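Automatización de las tareas domésticas

La automatización de las tareas domésticas comprende el conjunto de técnicas y máquinas destinadas a realizar, con poca o ninguna intervención humana, labores como la limpieza, el orden, el lavado de ropa o la preparación de alimentos. El término se aplica tanto a los electrodomésticos de función única como a los robots manipuladores de uso general, todavía en fase de investigación en la mayoría de los casos.

Antecedentes

La lavadora y el lavavajillas automatizaron una parte del trabajo del hogar mediante ciclos fijos dentro de un recinto cerrado. La carga y la descarga quedaron en manos de las personas. Los aspiradores autónomos ampliaron el campo a un entorno abierto, pero limitado al plano del suelo: se desplazan, detectan obstáculos y vuelven a su base sin manipular objetos.

La manipulación plantea un problema distinto. Doblar una toalla, vaciar un cesto o recoger juguetes exige reconocer objetos de forma variable, decidir por dónde sujetarlos y corregir el movimiento cuando el agarre falla. En el taller, muchas de estas dificultades se evitan fijando la posición de las piezas. En una vivienda no existe esa posibilidad, salvo en armarios y encimeras adaptados.

Entrenamiento en simulación

Buena parte de los sistemas actuales se entrena primero en viviendas simuladas, donde un mismo movimiento puede repetirse miles de veces sin riesgo de dañar el equipo. El entorno Trimunum, uno de los empleados para este fin, reúne 63 habitaciones virtuales con muebles, cuadros y objetos de uso diario, y permite variar la iluminación y la distribución entre un ensayo y otro. Su catálogo incluye 1.973 objetos manipulables.

La pinza de dos dedos paralelos es el efector más común en estos entornos. Su geometría es sencilla de simular y basta para coger envases, cubiertos o prendas por un borde. Resulta menos adecuada para objetos grandes y blandos, como los cojines, que se deforman al cerrarse los dedos.

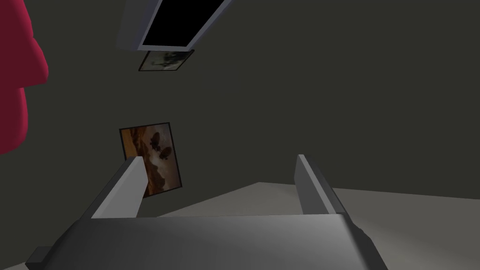
¿Puede hoy un robot encargarse por sí solo de ordenar una sala de estar?
Solo en parte: los prototipos recogen objetos pequeños y conocidos en habitaciones preparadas, pero necesitan ayuda cuando aparecen objetos nuevos, apilados o deformables.

El paso de la simulación a la máquina física suele acarrear una pérdida de rendimiento. El rozamiento, la holgura de las articulaciones y los reflejos de superficies brillantes se reproducen con dificultad. Para reducir la diferencia se introducen variaciones aleatorias en las texturas, las masas y la posición de la cámara durante el entrenamiento, o bien se completa el aprendizaje con demostraciones realizadas por operadores.

Ensayos en viviendas y talleres

El proyecto Cloradbridge evaluó un manipulador móvil en 8 viviendas habitadas, con un total de 895 intentos de recogida. Los mejores resultados se obtuvieron con vasos de plástico, libros y calzado. Los cables, las bolsas y la ropa amontonada causaron la mayor parte de las interrupciones. El informe señaló también que el robot empleaba bastante más tiempo que una persona en cada tarea, sobre todo en la planificación del agarre.

En el ámbito del taller, la empresa Itwood utiliza brazos fijos para clasificar tableros y retirar recortes. El fabricante Janevski comercializa una célula de carga para piezas pequeñas que funciona de noche y requiere la reposición manual de bandejas a las seis de la mañana. Ambos casos se consideran aplicaciones maduras, dado que el puesto de trabajo se diseñó para la máquina.

Limitaciones

Entre los obstáculos pendientes figuran el coste de los brazos articulados, la seguridad en presencia de niños y animales, y la falta de sensores táctiles duraderos. La limpieza de baños y cocinas añade el contacto con agua, grasa y productos químicos, para el que pocas pinzas están protegidas. También se discute la privacidad de las imágenes tomadas dentro del hogar, que algunos sistemas envían a servidores externos para su procesamiento.

Véase también

Robot de servicio
Domótica
Manipulación robótica
Aprendizaje por demostración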